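# Come and do chores for us (paid, two spots left in the autumn round)

I'm Haziq, I run the collection side of the Karaki study at Planley, and I need people who are good at ordinary kitchen jobs and don't mind doing them over and over. 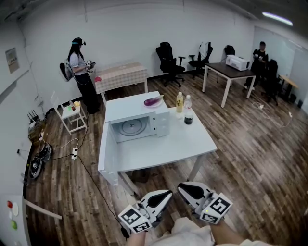
The short version of what we're up to: we want a two-armed robot to learn everyday chores from people, without anyone having to drive the robot while it learns. So you hold a pair of grippers, one in each hand, and do the task yourself. Open the microwave, put the plate in, shut the door, move a bottle out of the way, that kind of thing. The grippers record where they are and how far they're open, the headset records roughly what you were looking at, and we train on that. You'll never have to touch the robot (it's in a different building, and it's a bit slow anyway).

What I'm hiring for this time is a bit more specific. In February we ran a comparison that surprised me. We'd been asking everyone to do each task the same tidy way, from the same spot, on the theory that clean data is good data. Then Dardo Salinas, who looks after the training side, talked me into a second batch where people just did it however they liked – left hand, right hand, plate first, door first, whatever. Same number of recordings, same kitchen items. When we tested both on the robot with the items moved to new places, the tidy batch got the plate into the microwave in 11 tries out of every hundred. The messy batch got 62. I made Dardo run it again and it held up well enough that we've changed the whole plan for autumn.

So I want your habits, please. If you always open a door with your left hand and grab things with your right, great. If you fuss and put a bottle down twice before you're happy with it, also great! We used to throw those recordings out and now I'm kicking myself.

## What a shift looks like

You come to our rooms in Prumutstead and we get you set up with the headset and a small backpack. There are usually a few people working at once, each at their own table. I give you a task card, you do the task, you reset the table, you do it again. Cards change through the shift so you're not stuck with the same one all day. There's a break whenever you want one, and a proper lunch break on top of that.

Your arms will feel it on the first day. The grippers aren't terribly heavy but you're holding them out in front of you, and most people find their forearms are grumpy by the afternoon. It gets easier by the third shift or so. Shifts are up to 2 hours before we make you put everything down and have a sit, even if you say you're fine (people always say they're fine).

## Who I'm after

- You're 18 or over and can stand and move about for most of a shift.
- You're happy wearing a headset. Glasses are usually okay, but let me know and we'll try the fit before you commit.
- You can put up with the recording being restarted because a marker wasn't seen or the tracking dropped out. It happens, and it's paid time either way.
- No robotics background needed. I'd like a few left-handers especially, as we're short of them.

Tell me beforehand about any wrist, shoulder or neck trouble. It doesn't rule you out, I'd just plan your cards differently.

## Pay and the fine print

It's casual, paid by the hour from the moment you walk in, including set-up, breaks and the practice session. The payroll side goes through Alletti, so your contract and payslips will have their name on them and not ours.

We keep the gripper tracks and the headset video. Your name is stored separately from both, and faces of anyone else in the room are blurred before the recordings leave our server. You can pull out at any time, and if you ask us to delete your recordings before they've gone into a training run, we will. After that we can take them out of the next run but not the one that's finished. I'll go through the consent form with you in person, so bring questions.

## How to get in touch

Send me a few lines through the Planley jobs page, marked for Haziq Wijaya, by 30th March. I don't need a résumé. Tell me which days you can do, which hand you favour, and one household job you think you do differently from everybody else you live with. If it looks like a match I'll ring you and book a practice session, and you can decide after that whether you'd like to keep going.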